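Postal Ballots and the Mornness Council Election

15 August 2024
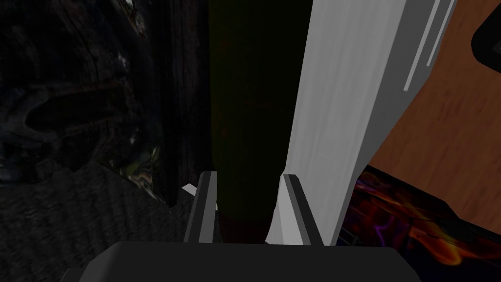
Yurii Tkachenko wrote in reply to my previous entry that the postal voting deadline had been set too early, and that residents of the outlying wards would be asked to choose between candidates whose statements they had not yet received. He asked whether the council intended to respond before the register closed. I have considered his remarks with care, and I am largely in agreement with them.

The facts are as follows. Mornness will elect a new council in October. Under the revised timetable, applications for a postal ballot must reach the returning officer 29 days before polling day. At the last election the period was considerably shorter. The council's published notice describes the change as administrative and refers to the time required for printing and checking. It does not say how many additional days the printer requires, nor whether any other supplier was approached.

Candidate statements, meanwhile, are to be delivered to households after the application deadline has passed. A resident who reads those statements, decides that he or she wishes to vote, and then finds that travel to the polling station is impossible will have no remedy. Proxy voting remains available in principle, although the form must be countersigned and the office which accepts it is open on weekday mornings only.

The effect will be felt most strongly in Skoryk ward. Over 800 electors are registered there, and 400 of them voted by post on the last occasion. The bus service to the former school, which serves as the polling station, was reduced in the spring. I raised this matter in writing at the time and received an acknowledgement.

It has been put to me that the opposition group on the council supported the revised timetable and is therefore in no position to object. The minutes do record that the motion passed without a division. They also record that the timetable itself was circulated as an appendix on the day of the meeting. Members may fairly be criticised for agreeing to a paper they had not had time to read, but the electors of Skoryk were not present and agreed to nothing.

A further question concerns the Dromeo Hall hustings. All five candidates for the chairmanship were invited. Three have accepted, one has declined, and one has asked for the questions in advance. I would encourage the organisers to refuse that request, or else to publish the questions to everyone.

I have written to the returning officer asking that the deadline be reviewed and that the statements be placed on the council's website as soon as nominations close. Should a reply be received, it will be reproduced in full on this page. Residents who wish to apply for a postal ballot under the present arrangements may collect the form from the library or from the council's front desk in Foltance Street. Forms sent by electronic mail must carry a signature, and a typed name will not be accepted.

Comments on this entry will remain open until the end of the month.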